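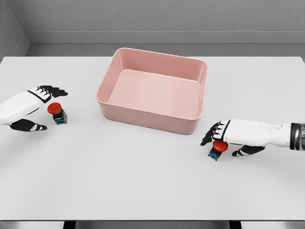

Pink open-top tub on a white tabletop.

Plorkix Temporary Traffic Control Package
For lane closures, detours and short-term turn restrictions

Supplied by Wovitano Equipment. Page last revised January 3, 2018.

Overview

The Plorkix package is a complete set of portable signs, stands and barricades for municipal road crews, utility contractors and event organizers. It is intended for work on local streets where one lane, or one block, must be closed to through traffic and drivers must be sent another way. The package is not intended for use on divided highways or on any road where the approving agency requires a crash-rated barrier.

Each package contains 83 pieces and is delivered on two wheeled racks. The racks fit a standard pickup bed and may be chained together for overnight storage at the work site.

Signs and stands

Sign panels are aluminum with reflective sheeting on the front face. Legends include Road Closed, Road Closed to Thru Traffic, Detour, Local Access Only, and left and right arrow panels. Legends in other languages, and panels carrying a street name, may be ordered separately.

Stands fold flat. The legs lock in two positions, one for level pavement and one for use across a curb. Stands must be weighted whenever they are left in place without a crew present. Sandbags are shipped empty and are to be filled by the customer.

Barricades

Barricades are of the folding type with striped rails on both sides. A bracket at the top of each barricade accepts a warning light. Lights are sold in cartons of 10 and are not part of the base package. Customers who plan night closures should order lights at the same time, as brackets supplied before September do not accept the current light without an adapter.

Detour planning sheet

A blank planning sheet is packed with every rack. It provides space for the closed block, the signed detour, bus stops affected, driveways requiring access, and the telephone number of the responsible office. Completed sheets should be kept with the permit.

Emergency access must be maintained at all times unless the fire department has agreed in writing to another arrangement. Placement of signs remains the responsibility of the permit holder. Wovitano Equipment does not review or approve detour routes.

Models

Plorkix Base: 83 pieces, two racks.
Plorkix Chala: as Base, with curb ramps and pedestrian detour signs for sidewalk closures.
Plorkix Kakdale: as Base, with taller stands for streets where parked vehicles block the view of standard signs.

Care and storage

Wash panels with mild soap and a soft cloth. Do not use solvents or a pressure washer on the reflective face. Store panels upright and dry. Panels that are bent, or that no longer reflect evenly under a headlight, must be taken out of service.

Ordering and rental

Packages may be purchased outright or rented by the week. The minimum rental is 2 weeks. Public agencies may order by purchase order; all other customers must open an account before the first delivery. Please allow 5 business days for delivery after an order is confirmed.

Replacement panels, legs, rails and rack wheels are stocked as separate items. Quote the part number stamped on the back of the piece when ordering.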